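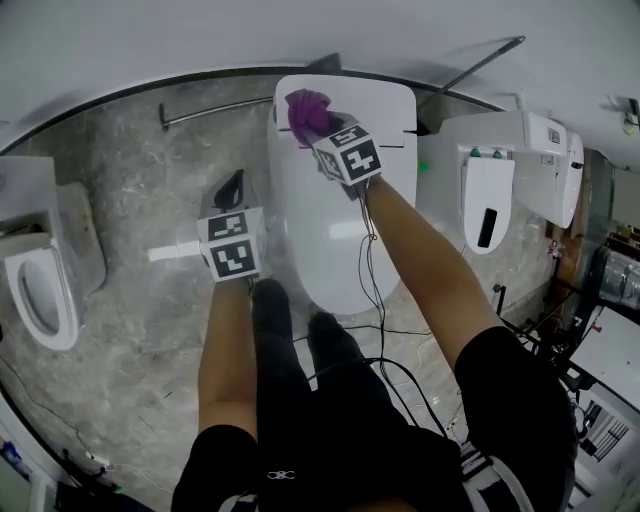
Right-hand gripper at the near edge of the lid, center unit, station 3.

Hand-Held Gripper Pair: Setup and Care FAQ
Trellow test room, toilet stations
Maintained by Siiri Nurmi. Last revised January 4, 2025.

Read the first section before your first shift. The rest is for looking things up. Part names follow the Belonell parts list taped inside the tool drawer.

SETUP

Which gripper goes in which hand?
The grippers are marked L and R on the underside of the grip. Do not swap them. The marker codes on the two cubes are different, and the tracking software assigns the hand from the code. If the pair is swapped, the recording will look normal until someone tries to replay it on the arm.

How should the cables run?
Down from the grip, with slack, and back to the table on the operator's side. Leave enough slack to reach the back of the lid with the arm straight. Keep loops away from your feet where you can, and never step backward without checking. Do not wrap a cable around your wrist. It pulls on the connector each time you turn your hand.

Do I need to calibrate before every session?
Yes. Put both grippers in the cradle, jaws closed, and start the zero routine from the menu. Then open and close each one fully. The jaw reading should return to zero within 2 counts. If it does not, clean the jaw slide and repeat. If the second attempt fails, use the spare pair and write up a repair slip.

Where should I stand?
Directly in front of the unit you are working on, close enough that your elbows stay bent. Leaning in from the side puts your forearm between the cube and the camera.

What should I wear?
Plain, dark clothing without checks or bold print. High-contrast patterns are sometimes picked up as markers. Bare forearms are fine. Take off watches and bracelets.

MARKER CUBES

How do I clean a cube?
Dry microfiber only. Alcohol lifts the ink at the corners of the printed faces. If there is water on a cube, blot it and let it air dry before you record.

A corner of a printed face is peeling. Can I glue it down?
No. Replace the whole cube. A face that sits slightly high gives a position error that changes with the viewing angle, and calibration does not remove it. Spare cubes are in the Vornura box, second shelf.

How do I replace a cube?
Switch the gripper off and unplug it. Remove the two screws under the cube and lift it straight up. Set the new cube on the pins with the arrow toward the jaws and tighten the screws by hand. Enter the new cube number in the software and run the zero routine. The old number stays in the system until you delete it, so delete it.

The software keeps losing one cube. What should I check?
Check in this order:
Glare. Glossy lids and tanks reflect the ceiling light. Tilt the cube a little and see if tracking comes back.
Dirt or water on the faces.
Your own arm or the other gripper in the way.
Camera exposure. Martti Lehtinen sets this. Ask him before changing it.

JAWS AND GRIP

The jaws slip on the lid. What now?
Wipe the jaw pads and the lid edge. If it still slips, replace the pads. Do not squeeze harder to make up for it. The arm has a lower force limit than your hand, and the recording will be of no use.

How long do pads last?
Our last set was changed at 1,812 cycles and was past its best by then. Check for shine on the pad surface at the start of each week.

The jaw feels gritty when it closes.
Brush out the slide and add one drop of Trummer light oil. Work the jaw ten times and wipe off the excess. Oil on the pads means new pads.

REPAIRS

Can I open the grip housing?
Only Bart Nijs and Heikki Kettunen open housings. The spring inside is under load and the ribbon cable tears easily.

The reading drops out when I move my hand.
This is nearly always the connector. Of the faults logged so far, over 79 percent were at the plug. Reseat it, then flex the cable near the grip while watching the reading. If it still drops, tag the cable and take a new one.

Who gets the repair slip?
Hazel Doucet. Include the gripper letter, the station number and what you had already tried. Leave the gripper in the red tray, unplugged, with the slip under it.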